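Jalard-Wäschepaket für zweiarmigen Roboter: lohnt sich die Miete?

Forum > Haushalt und Technik > Assistenzroboter

bivow_nutzer
gestellt im Mai, 837 Aufrufe

Hallo zusammen,

wir betreiben eine kleine Pension und überlegen, ob wir das Wäschepaket von Jalard dazunehmen. Den Roboter selbst (zwei Arme, Parallelgreifer) haben wir schon über Bivow gemietet, bisher räumt er nur Geschirr. Das Paket kostet laut Angebot 145 Euro im Monat zusätzlich, dazu einmalig 3000 Euro für Einrichtung und Anlernen vor Ort. Drin sind die Software, ein Satz Greiferfinger und die Fernwartung.

Mich interessiert vor allem das Ausräumen der Frontlader. Falten brauche ich nicht, das machen wir weiter von Hand. Kommt er mit dunklen Sachen zurecht? Muss es ein bestimmter Korb sein? Und wie viel muss man nacharbeiten?

Danke schon mal.

waschkeller_nord
Hilfreichste Antwort, 83 Stimmen

Wir haben das Paket seit dem Winter im Einsatz, auch an einem Frontlader. Kurz gesagt: Das Ausräumen funktioniert, wenn man die Umgebung in Ruhe lässt. Langsam ist es trotzdem. Wer danebensteht und zuschaut, greift nach kurzer Zeit selbst in die Trommel.

Der Ablauf ist bei uns immer gleich. Die Tür öffnen wir von Hand, das Modul dafür haben wir nicht gebucht. Danach hält der linke Greifer den Korb am Rand fest, und der rechte holt die Wäsche Stück für Stück aus der Trommel. Der Korb wird dabei gekippt, mit der Öffnung nach vorn. Einen Tisch oder Wagen braucht man dafür nicht.

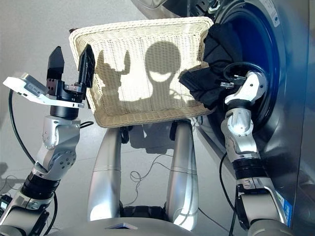

Worauf ich vor der Bestellung achten würde:

1. Korb
Wir nehmen einen rechteckigen, geflochtenen mit verstärktem Rand. Den packen die flachen Finger gut. Ein runder Kunststoffkorb mit glattem Rand ist uns mehrmals weggerutscht. Von Jalard gibt es einen eigenen Korb, den halte ich für überteuert.

2. Licht
Schwarze Wäsche war am Anfang das größte Problem. Mit Trommelbeleuchtung geht es deutlich besser. Eine starke Lampe im Rücken des Roboters würde ich vermeiden, weil er dann seinen eigenen Schatten in den Korb wirft. Bei uns gab es dadurch mehr Fehlgriffe.

3. Große Teile
Handtücher und T-Shirts laufen gut. Bettbezüge hängen oft halb im Korb und halb noch in der Maschine. Dann setzt er neu an, und manchmal bricht er ab und meldet sich auf dem Handy.

4. Nacharbeit
Einzelne Socken bleiben gern in der Türdichtung liegen. Einmal mit der Hand durchgehen muss man immer.

Zu den Kosten: Die Einrichtung ist teuer, der Techniker war aber den ganzen Tag da und hat auch die zweite Maschine eingelernt. Lass dir schriftlich geben, ob ein späterer Wechsel der Waschmaschine mit drin ist. Bei uns war er es nicht.

trommelwirbel
Antwort, 12 Stimmen

Wir hatten beide Angebote auf dem Tisch und haben uns für Zudero entschieden. Dort gibt es keine Einrichtungsgebühr, dafür ist die Monatsmiete höher und man bindet sich länger. Technisch nehmen sich die beiden beim Ausräumen nach meinem Eindruck wenig. Der Kundendienst von Zudero ist telefonisch ab 7 Uhr erreichbar, bei Jalard muss man ein Ticket schreiben.

Für eine Pension mit viel Bettwäsche würde ich vorher einen Probetag verlangen, und zwar mit der eigenen Wäsche.

gast_villa
Antwort, 1 Stimme

Villanueva macht sowas auch, glaube ich. Preise weiß ich nicht. Wir räumen von Hand aus, geht schneller.

bivow_nutzer
Kommentar

Danke, das mit den Bettbezügen ist für uns der wichtigste Punkt. Ich frage bei Jalard nach einem Probetag und lasse mir den Maschinenwechsel ins Angebot schreiben.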